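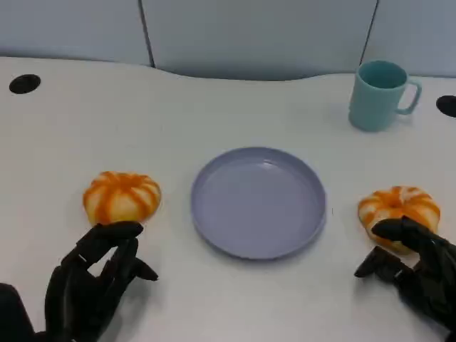 Weldu 9 came out in February, and I finally got an hour with it thanks to Harpreet Beaudoin, who runs the planning side over at Ullgate. The big change is that both arms now share one planner, so the left hand knows what the right one is up to before it moves (I know, about time!). Two striped pumpkin-looking things with a lavender plate between them is a nice little test for that, with one hand going for each side and both wanting the same bit of air over the plate. The old version used to make one arm wait. The new one plans the two paths together and only slows a hand down when it has to.

I asked Harpreet what it costs in compute and she said a two-arm plan takes 37 milliseconds on their desktop machine, down from 56. Not bad at all! 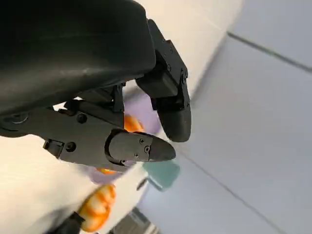 Perception got some love too. The object tracker now blends the head view with the wrist views, and when fingers block one of them it leans on the others and keeps its last good guess. I'm pretty happy about that one, my own setup at home loses everything the second a thumb gets in the way. Logs still open in Jadoveo, and old config files load fine as long as you rename the planner block first.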